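Zemaron Hand-Held Parallel Gripper, Ridged Jaw

Home > End effectors > Hand-held tools > Ridged jaw

Item no. 428
Sold singly or as a matched pair
In stock, ships from Durham

Overview

The Ridged Jaw is a two-finger gripper worked by hand. The operator holds it, closes the jaws with a squeeze of the handle, and a camera mounted on the tool records what the jaws do. It is meant for labs and small automation shops that want to try a grasp before they commit an arm to it, and for teams collecting hand-guided demonstrations of picking, sorting and handing over.

The jaws open and close together on a symmetrical linkage. The body and jaws are black. The inner faces of the jaws carry fine ridges across the contact area. We also sell the same tool with flat rubber pads (Soft Pad) and with a shallow V-groove (V Jaw). All three use the same body and the same pins, so you can buy one tool and change the jaws later.

What it is good at

Ridged jaws do well on thin, hard and slippery things: rings, bangles, wire, keys, small hinges, pen caps. The ridges give the edge of a part something to sit against, and the narrow tips get into a tray without pushing everything else aside. They are less suited to soft foam, ripe fruit and loose knitwear, where the Soft Pad is the better choice.

Jewelry comparison, June

Before we changed the ridge spacing on the current version, Fionnuala Costello and Naveed Jadoon ran a comparison of the three jaw types on costume jewelry. They worked on a bed with a striped spread over it, and not on a bench, since a soft surface gives under the tips and shows up a jaw that needs to press down hard to get hold of something. Each jaw type was given 60 picks per object. A pick counted if the piece left the surface and stayed in the jaws until the operator let go. 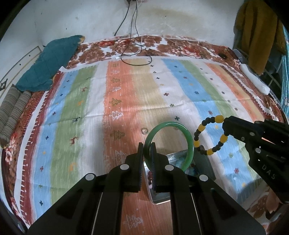 Green bangle in the ridged jaws, with a beaded bracelet on a second gripper at right.

Results for the glossy bangle, out of 60 picks:

Ridged Jaw: 57
V Jaw: 51
Soft Pad: 44

Most of the Soft Pad misses came from the bangle turning in the jaws as it was raised. The V Jaw held well once it had closed but took longer to line up. With the Ridged Jaw the operators could pinch the bangle by one side and stand it upright.

Beaded bracelets were closer. The Ridged Jaw and the Soft Pad finished within two picks of each other, and Naveed preferred the Soft Pad for mixed bead sizes. If most of your parts are strung or flexible, order one of each jaw set and compare them on your own parts.

Two-handed use

A matched pair is two tools checked against each other at our Asville shop so that the jaws close at the same handle position. This matters for handovers and for work where one hand steadies a tray and the other picks from it. Single tools can be matched later - send both back and allow a week.

Specifications

Jaw opening, maximum: 60 mm
Weight, without camera: 428 g
Jaw length, pin to tip: 36 mm
Body and jaw color: black
Jaw faces: fine ridges, replaceable
Camera mount: adjustable, fits most small action cameras (camera not included)
Power: none needed

In the box

One gripper, assembled
One spare set of ridged jaws
Four spare linkage pins
Hex key
Printed setup card

Setup notes

Fit the camera first, then adjust the tilt until both jaw tips sit near the center of the view when closed. Tighten the mount and open and close the jaws a few times. If the tips drift to one side, check the pins at the base of each jaw before you touch anything else. A loose pin is the usual cause.

Wipe the ridges with a dry brush after work with fabric. Lint fills them up and the grip drops off slowly enough that you may not notice. Do not oil the jaw faces.

Questions from buyers

Will the jaws mark polished parts?
They can. On soft plating or lacquer, use the Soft Pad, or put a layer of thin tape over the ridges.

Can the jaws go on a robot arm?
Yes, with the Carroll adapter plate (item no. 956). The jaws are the same ones used on our arm-mounted body, so a grasp tried by hand can be repeated on the arm with the same contact faces. Cillian Ó Conaill looks after adapter orders and can tell you if your wrist flange is covered.

Is there a left-handed version?
The tool is symmetrical and works in either hand.

Warranty

36 months on the body and linkage. Jaws and pins are wear parts and are not covered.

Page updated July 27, 2021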